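Small stages, full rooms: how a local music evening finds its listeners

Project report, second year, Event and Music Management
Submitted 11/17/24

1. Background

Ordale has two places where bands play regularly. The bigger one is the Kahraman, a former cinema with standing room. The other is the back hall of the Clundau café, where concerts are free and the hat goes round after the second set. In my project I wanted to know how people in the audience hear of a concert, and if the music played before the doors open has an influence on this.

2. Method

I went to 3 concerts in October and gave a short paper form to visitors during the break. I received 81 forms back. Some were not complete, but I kept them when at least the first question was answered. I also wrote down the running order of every evening and how full the hall became.

The form was tested before with my classmates. They found the word "promotion" unclear, so I changed it to "how did you hear of tonight?".

3. Results

Most visitors came because a friend had told them. Posters were the second most frequent answer, which surprised me, as the Clundau hangs only 2 of them, both near the bakery. The online playlist by Flestinex, a local listings page, was named less often than I expected – mostly by visitors who had also seen the poster.

At the Kahraman the answers were different. More people there knew the main band already and bought the ticket early. The support act was unknown to nearly all of them, but many wrote that they would come again for it.

4. Discussion

The organisers told me they printed 2000 flyers for the autumn season. From my forms I cannot say that the flyers had a strong effect, but the question did not separate flyers from posters and this is a weakness of my work. I would also ask for the age next time.

For a free concert, the personal word seems to matter most. A playlist may help later, when the name of the band is already known.

5. Pictures
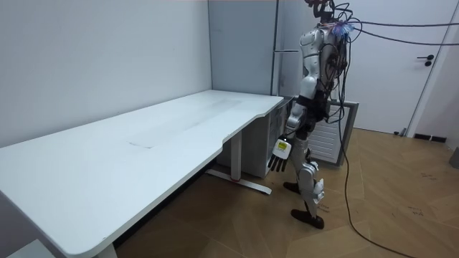
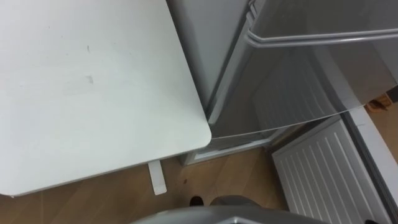 Fig. 1 and 2: Indoor views, a humanoid robot beside a long white desk (first) and a white tabletop next to a refrigerator (second).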